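Lircombe library to lend household items from June

Fri 18 January

Lircombe Public Library will start lending household goods alongside its books this summer, after the town council approved $300 a month to run the service for its first year.

The lending room will open in June on the ground floor of the Giltano Street branch, in the space that held the newspaper archive until it was moved to the county records office. Anyone with a library card will be able to borrow an item for up to two weeks. There will be no charge, but late returns will be fined at the same rate as DVDs.

Branch manager Yesenia Pacheco said the library had collected 115 items so far, nearly all of them donated by residents. They include folding chairs, sewing machines, a carpet cleaner, cake pans, hand tools and several sets of camping gear.

"People ask us for this kind of thing already," Pacheco said. "Last year we had a man come in looking for a book on fixing gutters, and what he wanted was a ladder."

Ladders will not be on the list. The council's insurer would not cover them, and it also ruled out chainsaws, car jacks and anything that runs on gasoline. Electrical items will be tested before they go on the shelves and again each time they come back.

The council voted 6 to 2 in favor on Tuesday evening. Wilson Correa, who represents the east side of town, voted against the plan and said the money should have gone toward longer Saturday hours at the branch. The library now closes at 1 p.m. on Saturdays, and a request to stay open until 4 p.m. was turned down last fall.

Muireann Lynch, who chairs the council, said the two questions were separate and that Saturday hours would come up again in the spring budget.

A survey of cardholders drew 216 replies. Most were in favor of the service, though a number of people asked how the library would keep things clean. Pacheco said fabric items would be washed between loans and that clothing, bedding and baby gear would not be accepted.

The town of Rellum, on the other side of the river, has run a similar service from its community center for 3 years. Coralie Pomare, who set it up, told the council that the most borrowed item there is a pressure washer and that very few things have gone missing.

Donations can be dropped off at the front desk during opening hours until the end of March. Items should be in working order, with cords and manuals where possible. Large pieces need to be arranged ahead of time by phone. 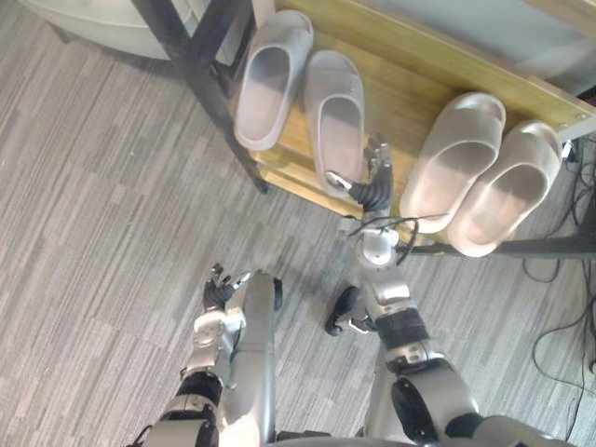
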